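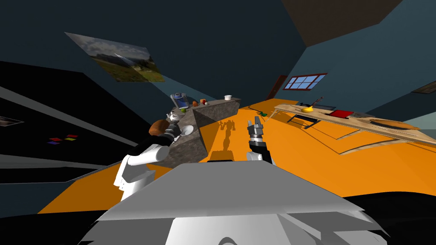 Robot arms and a small white plate at the counter, simulated room

Pandton Pharmacy Help Desk
Ticket 304
Subject: Refill date in Istia is one day earlier than the date on my bottle
Product: Istia (phone app), Prurnano refill reminders
Branch: Chan
Status: Resolved
Opened: November

Original message

Hi there! First off, I love this app. I take care of my own prescriptions and my dad's, and having both lists in one place has made my life so much easier, so please read this as coming from a fan.

Since the clocks changed, my refill dates have been a day early. The label on my blood pressure tablets has one date and Istia shows the day before. I got the reminder at 11 at night (it used to come at 8 in the morning, with my coffee), tapped "Refill now," and the order bounced with "Too soon to refill, contact your branch." The next day I tapped the same button and it went straight through.

My dad's inhaler did the same thing. His eye drops did not! Their date matches the box exactly. I can't work out what's different about them, except that we added the drops last week and everything else has been in there since summer.

What I've tried so far:
- closed the app and opened it again
- signed out and back in
- removed the app, installed it again, restored my list
- checked that the phone clock is on automatic time (it is)
- looked at the list on my old tablet, which shows the same early dates

I can send screenshots if you want them. I have plenty.

Log

9:12 am, help desk
Thank you for such a great write-up! The detail about the eye drops is a huge help. Please do send the screenshots, and for each medicine can you tell us whether you scanned the label or typed it in by hand? Please black out the prescription numbers before you send anything.

In the meantime, go by the date printed on the label. The label comes from the branch's own dispensing system, and that system has the right dates. Please don't change when or how you take anything because of what the app shows. The refill date is for ordering only and has no connection to your dose schedule.

9:40 am, customer
Screenshots attached. All of them were scanned, none typed. The drops were scanned too. Dose times look fine, by the way. The morning tablets still chime in the morning and the evening ones in the evening. It's only the refill part that's gone funny.

10:05 am, help desk
Wonderful, that narrows it down a lot. Dose times and refill dates are kept separately, so if the dose alarms are right, your phone and your time zone setting are right too. We've asked the Chan branch to read us the dates they have on file.

10:50 am, help desk
Chan has confirmed the dates. The branch record agrees with the labels for every item, including the inhaler. So the dates leave the branch correctly and go wrong somewhere between Prurnano and your screen. Passing this to the reminders team with your screenshots.

11:30 am, reminders team
Hello from reminders! We can make this happen on a test account, which is always the best moment in one of these. Steps, for anyone following along:

Create a list with the clock set to summer time.
Scan a label with a refill date that falls after the clock change.
Move the test clock past the change.
Open the list. The refill date is now a day early, and the reminder is queued for 11 pm.

A label scanned after the change stays put, and that's why the eye drops behaved.

11:55 am, reminders team
Found it. When a label is scanned, Prurnano saves the refill date as midnight at the start of that day, using whatever clock setting is in force on the day of the scan. Go back an hour in the fall and midnight turns into 11 pm the night before. Istia reads the day off that time and gets the wrong one. The reminder normally waits for 8 in the morning, but an item that looks as if it came due late in the evening skips the wait and goes out right away. So the early date and the late-night buzz are the same fault seen from two sides.

The refill button believed the app's date and turned on. The branch system believed its own date and refused. Both did their job with what they had.

1:20 pm, customer
Oh, that is so satisfying. I would never have guessed it was the clocks going back that moved a DATE. Two things. Should I delete everything and scan it again? And did my bounced order use up one of my refills? Dad is worried about that one.

1:35 pm, help desk
Please don't delete anything just yet, because the repair works on the saved items and your history would go with them. And please tell your dad his refills are safe. A "too soon" message means the order was turned away before it reached the counter. Nothing was filled, nothing was billed, and the refill count on his inhaler is the same as before. We checked it with Chan to be sure.

1:50 pm, customer
He's delighted. He says thank you, and he'd also like bigger buttons.

2:00 pm, help desk
Passed along! For now, under Settings, Display, there is a switch called Large Controls. It makes the refill and "taken" buttons nearly the full width of the screen, and it works on the tablet too.

2:45 pm, reminders team
We ran a search for other lists with the same problem and found some 76 accounts, all of them with labels scanned before the change and refill dates after it. None of them had a dose alarm moved. We're writing the repair so that it asks the branch for the label date again. Simply adding an hour would be quicker, but it would leave us open to the same thing in spring, when the clocks go the other way.

4:10 pm, reminders team
Repair is running on the test lists and looks lovely. Tablets, inhaler, a cream, a weekly patch, all back on their label dates. Spring forward tested as well, with no movement. We also tried a short 21-day supply that straddles the change, scanned before and due after, and it stayed where it should.

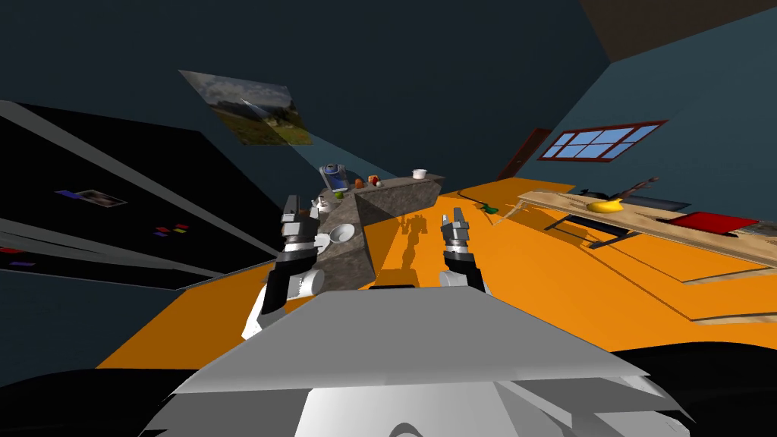
Can I order a refill by phone while the app date is wrong?

Call your branch and give them the prescription number from the label. They work from their own record, so the app date makes no difference to a phone order. Automatic refills also run from the branch record and haven't been affected.

8:15 am, next morning, help desk
Good morning! The repair went out overnight. Here is what to do on your end:

Open Istia and pull down on the medicine list until the little wheel turns.
Wait for "List updated" at the bottom.
Compare each refill date with its label.
If any item still shows the early date, tap it, choose Check With Branch, and wait a moment.
Do the same on the tablet. Each device keeps its own copy until you refresh it.

You may see an old reminder or two in your notification tray. Those were sent before the repair and can be swiped away.

8:50 am, customer
All correct on the phone!! The tablet needed Check With Branch for three of the items and then it was perfect too. Dad's inhaler matches the box. I went through the whole list at the kitchen table with the labels lined up, and everything agrees.

One more, if you have time. When I reinstalled the app, it asked for permission to send alerts and I said yes, but the refill sound is now the same as the dose sound. Can they be different? I liked being able to tell without looking.

9:05 am, help desk
They sure can. Reinstalling puts the sounds back to the standard one. Go to Settings, Alerts, Refill Sound and choose any tone from the list. The dose sound is set separately, just above it. If you share a list with someone, each person picks their own sounds, so changing yours won't surprise your dad.

9:20 am, customer
Done, I chose the marimba. Thank you all so much, this was a pleasure from start to finish. Happy to test the spring change if you ever want a volunteer with a lot of labels!

9:30 am, reminders team
We would love that. Added you to the early testing group. You'll get a note in the app before the spring change, and you can leave the group at any time from the same Settings page.

Notes added at close

Cause: refill dates saved as a time of day under the clock setting of the scan, then read back after the fall change.
Fix: refill dates are now saved as plain dates with no time attached. Affected items were refreshed from the branch record.
Not affected: dose alarms, automatic refills, branch labels, refill counts, eye drops and anything else scanned after the change.
Message change: "Too soon to refill" will show the date the branch has on file, so a mismatch is easy to spot. Planned for the next Istia update.
Help page "My refill date looks wrong" updated with the Check With Branch steps.
Large Controls: request logged to offer it during first setup.

Ticket closed by customer, 9:41 am. Replies to this ticket will reopen it.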